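A Place for Every Card

By the third week of September I had run out of patience with the shoebox. Everyone who keeps cards of any sort will know the shoebox: postcards, sample cards, recipe cards and the odd birthday card from an aunt, all leaning on one another until the lid no longer shuts. Mine had become three shoeboxes, then a drawer, and then a corner of the spare room in Wornbridge where the ironing board used to live.

What changed things was a wooden rack. I had always thought of them as something for post offices and school staff rooms, and I suppose that is where most of them began, but a good rack is a lovely thing to have at home. You want plenty of compartments, thin dividers so you aren't giving away half your space to timber, and openings wide enough that a card goes in flat without having its corners bent. Light wood is kind to a small room, and a strip of colour along the top cheers the whole thing up no end. 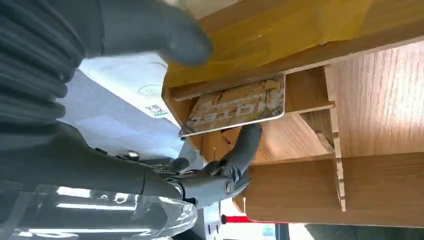 Sorting is the slow part, and I would urge you to enjoy it. I set aside a rainy afternoon, made a pot of tea and went through my 600 cards one at a time, which took me well past supper (and the next evening too, if I'm truthful). Numbered cards are the easy ones, as they more or less tell you where they belong. The rest need a bit of thought. I tried arranging mine by colour, and very pretty it looked, but I could never find a thing, so back they all came and in they went again by subject.

Do leave some of the slots empty. A rack filled to the brim on its first day is only another shoebox, and cards have a way of arriving. Mine has six spare openings along the bottom, and I already have my eye on one of them for the seed merchants' cards that come through the door every spring.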